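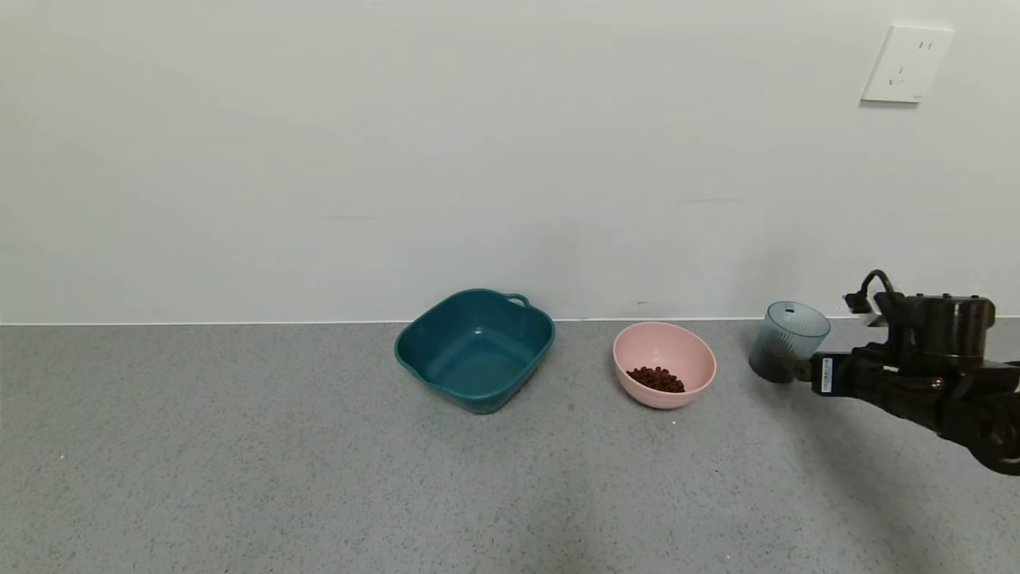
How much water does a dog need in a day? Less than most owners guess in winter and a lot more in summer, so go by the dog in front of you and keep the bowl full.

2 Sep 2024
By Chathurika Thambiah

OK, hi everybody! I'm Chathurika, I run the front desk at the Garken shelter, and I've got 15 minutes, so stop me if I talk too fast (I will).

Start with the Hondwood story. We took in a beagle in January, sweet old girl, and Nuwan Jayasinghe fed her the way the bag said. She gained weight anyway. Wait for the laugh – somebody always has this dog.

The bag doesn't know your dog. It doesn't know she's nine and sleeps all afternoon. Ask your vet for a calorie number. Hers was 400 a day, treats included, and the treats were the problem.

Next, scoops. Please weigh the food! A kitchen scale is cheap, and "one scoop" at my house and "one scoop" at my mom's house are two very different dinners. Hold up the scale.

Bowls. Wash them every day, hot water and dish soap. Yes, the water bowl too – that slimy film is bacteria. Get down and run a finger around the inside.

New food? Mix it in slowly over a week or so. Rizwan Pramanik did it overnight with his lab and had to rent a carpet cleaner (he said I could tell you).

Skip the supplements part if we're running late. Questions, then hand over to Mizanur Bhuiyan for leash training. Sign-up sheet for the Samarakoon Park walk is by the door.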